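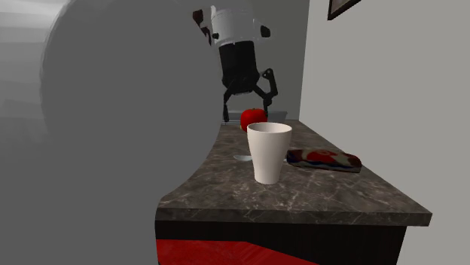 Gripper open above the back of the counter, with the cup standing in front.

6 January 2021

I spent most of the break getting the simulated kitchen cell back into shape. It has one Franka arm, one marble counter and too many objects, and it had been misbehaving since November, when I moved the base and didn't write down where it had been.

The first job was the base. I put it back beside the counter on the red mat and zeroed the offset in the config file. Bent Dalsgaard had warned me that the mat and the floor were at the same height in my file, and he was right. I raised the mat a hair and the base stopped jittering at startup.

Next came the fingers. They were closing too hard, and light things like the cup would pop out sideways. I dropped the grip force in steps and ran 200 test grasps at each setting. I also found an old friction value left over from the Grerier scene, which I deleted — it should never have been copied across.
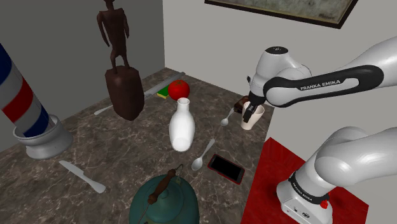 The wrist took longer. When the arm reaches over the back right corner, the elbow gets close to its limit, and the planner would sometimes pick a path that swung wide. I tightened the limits on two joints and cut the approach speed. A full reset now takes 300 steps, slower than before, but I can live with it.

For upkeep I have a script that reloads everything after 4,000 steps and checks the joint zeros against a saved copy. Benedito Lins wrote the first version for his Henitlow setup. Mine still complains about the knife if it spawns touching the sponge, so that's the job for next week.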